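Teaching Two Arms to Tidy Up, Part 4: Laying Out the Sorting Table

By Mafalda Rebelo
Posted 11 May 2021 in Shared Workshop Builds

If you followed the first parts, you now have two arms that move when you ask and mostly stop when you ask. Time to give them a job. We chose sorting toy bricks, a task any four-year-old can do and will refuse to, so the arms are at least starting level with the competition.

What you need

A table that doesn't wobble. Ours does, slightly, and I have stopped mentioning it to Duarte.
A shallow tray with raised rims
A smaller open bin for the sorted things
A handful of toy bricks, all one color, different sizes
One object that is not a brick
Double-sided tape
An evening. Possibly two.

Step 1. Place the tray

Push the tray to where both grippers can touch the floor of it without either elbow going straight. An arm at full stretch gets shaky and sulky. Move each gripper by hand to all the corners before you tape anything down. I taped first and now own a tray with a permanent fringe.

Pick a tray color that looks nothing like your bricks. Duarte's first tray was red, and so were his bricks. The detector found one very large brick and was extremely confident about it.

Step 2. Place the bin

Put the bin flat against the tray, on the side of whichever arm you trust more. Any gap between the two will collect bricks. Then check that the forearm can swing over the bin with the wrist turned inward. If it clips the rim, raise the travel height in the Branirel config file:

travel_height_mm: 85
approach_speed: slow
retry_limit: 6

There is a setting called "fast." Martim Salgado has tried it. Ask him about the lamp.

Step 3. Scatter the bricks

Tip them in and resist the urge to arrange them. You want some lying tilted, some touching, and a proper heap somewhere inconvenient. A neat row will give you a lovely success rate and teach you nothing about Tuesday-night reality, or any other night's.

Leave a big brick near the middle for your first pick. It's the easiest thing to grab, and your morale matters too.

Step 4. Add the odd one out

Lay a small metal cylinder among the bricks. It rolls, it shines, and it has no studs, so it will show up every lazy assumption in your grip code. Use a dud or a short piece of rod while testing. Don't let a gripper squeeze a live battery.

Step 5. Hover before you grab

Bring both grippers down over the tray with the jaws pointed at the bricks, and hold them there. Look at where the cables go when the wrists turn. Keep your own hands off the table and one of them near the stop button.

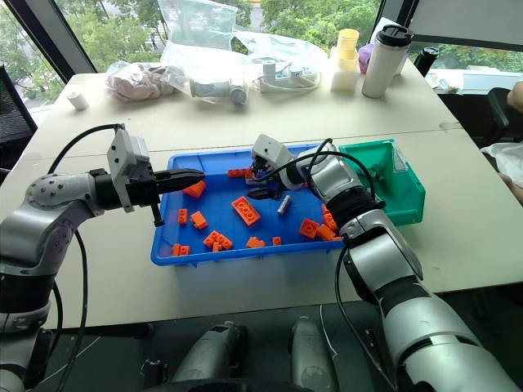 Step 6. Run one pick at a time

Start with the right arm only:

pick --arm right --target largest --dry-run

If the path looks sane, drop the dry-run flag and go again. Repeat with the left. Only then let both arms work together, and keep the shared zone in the middle of the tray locked to one arm at a time. Ours once met over the same brick and held hands until Filipa cut the power.

Common complaints

The gripper closes on air. Your table height is off. Measure it again with the tray in place, as the tray floor has a thickness, a fact that cost me most of October.

It drops bricks just short of the bin. Check the cable on that arm. If it pulls tight at the end of the swing, the wrist lags and lets go early.

It picks two at once. Fine for a heap, bad for your logs. Ask for a narrower jaw opening and have it nudge the pile first.

Next part: saving your runs without filling the workshop's only spare drive, which Vibeke would like back.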